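Mornbridge Household Repair Survey: README

Version 3 of the survey files, maintained by Ryan Haslam and Valquíria Bittencourt. Please read the notes on missing values before you run any totals.

Contents of the archive

responses.csv: one row per completed survey form
items.csv: one row per item mentioned on a form
codes.csv: the list of material and fault codes
form_en.pdf and form_pt.pdf: the paper form in both languages
CHANGES.txt: what differs from version 2

Background

The survey asked households in Mornbridge and Clurkerham what they do when something in the home breaks or wears out. We wanted to know which things people fix themselves, which they take to a shop, and which they throw away. The form was four pages long and could be filled in on paper or by phone. Paper forms were typed in by Cauã Sales and checked against the originals by Sixten Amundsen.

There are 915 forms in the data. Of these, 864 list at least one item. The rest answered only the general questions on pages one and two, and they have no matching rows in items.csv. The item file has 2859 rows.

Columns in items.csv

form_id: matches form_id in responses.csv
item_no: order in which the item was written on the form
item_text: the item as the person wrote it, with spelling left alone
material: one of 12 codes, see codes.csv
fault: main fault, one code only
action: fixed, shop, kept as is, given away, thrown out
cost: amount paid in whole dollars, blank if not given
age_years: age of the item as stated by the household

Material codes

Wood is split into two codes. W1 is for solid wood, including boards and tops made of planks joined side by side. W2 is for sheet goods such as plywood and particle board. Version 2 had a single code for both, so the two versions can't be compared on material unless you merge W1 and W2 first.

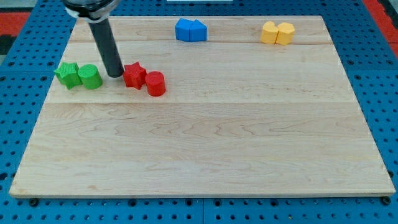
Clurkerham, April

Coding of the Clurkerham forms was finished this month. Maple planks joined into one flat piece, with faint seams across the face, are coded W1. A seam is not a fault. Use fault code 7 only where the household says that a joint has opened or a plank has come away. Stains and knife marks go under code 3, and warping goes under code 5. Where a form names two faults, we took the one written first.

Painted wood is W1 or W2 according to what is under the paint. If the form doesn't say, the row is coded W0, wood of unknown type.

Missing values

A blank in cost means the question was skipped. A zero means the household wrote zero or "nothing." In version 2 both were stored as zero, and any average cost worked out from that version will be too low.

A value of 99 in age_years means "don't know." Filter it out first. Items that really were older than 98 years are stored as 98.

Known problems

Phone forms have shorter item_text than paper forms, and "chair" or "table" is often all there is. The fault codes for these rows are less certain.

A few households listed a set of things, such as kitchen chairs, as one item. We left these as one row.

The Portuguese form used one word for both "kept as is" and "put away." Josué Lacerda went back over the rows affected and marked them with an asterisk in item_text.

Use

The files may be used and shared for any purpose if the survey is named as the source. Names, street addresses and phone numbers were removed before release. Please don't try to match rows to particular homes.

Corrections should give the form_id and item_no. They are added to CHANGES.txt when the next version goes out.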